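Kit de reposición Jandley para mostrador – lo que compramos y lo que volvería a comprar

Soy Marwa Ouazzani y llevo la parte de equipos en Alaoui, así que cuando alguien me escribe preguntando qué incluye el kit, suelo contestar yo. He ido juntando las respuestas en esta página, que ya me dolían los dedos de repetirlas.

El kit trae el brazo de sobremesa, la pinza de dos dedos, la cámara de muñeca con su soporte y el cable largo (pedid el largo, de verdad, el corto no llega a ninguna parte). El expositor y los productos los pone cada uno. Nosotros lo usamos para coger artículos pequeños de un expositor escalonado y pasarlos a una bandeja o a una cesta, que es justo el trabajo de una tienda con poco mostrador.

Vamos al dinero, que es lo que casi todo el mundo quiere saber. El juego de dedos de repuesto cuesta 149 euros y el soporte de cámara, 152. Yo metería los dos en el presupuesto desde el primer día. En Skellildale dejaron los dedos para más adelante y luego tuvieron que pedirlos con prisas, con un envío que salió carísimo. El plazo normal es de 20 días laborables, y si entráis en octubre contad con que el almacén va lleno.

¿Pinza Jandley o pinza Stavum? Probamos las dos. La Stavum es más fina y entra mejor entre artículos pegados, pero a mí me gusta más la Jandley para cajas y botes – agarra con más superficie y los tornillos se cambian sin desmontar media muñeca. Si solo vais a mover chocolatinas y cosas estrechas, preguntadme antes y lo hablamos.

Ojo con el expositor. Los de plástico transparente quedan preciosos y se ve todo el producto, pero los brillos de los cantos dan guerra a la cámara, así que reservad una mañana para ajustar la luz. Con los botes tumbados también hay que probar varios agarres, y a mí me gusta hacerlo con el surtido completo puesto, mezclando cajas, envoltorios y cilindros.

La garantía dura 7 meses para los dedos y cubre el recambio, no la mano de obra. Los presupuestos los preparo los miércoles por la tarde; mandadme las medidas del mostrador y una lista de lo que queréis mover.
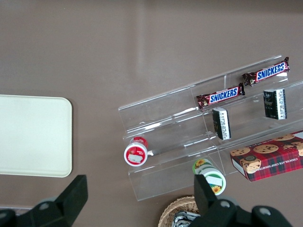
Si además tenéis ya un brazo de otra marca, decidme el modelo y os miro si hace falta adaptador, que va aparte y se pide junto con el kit.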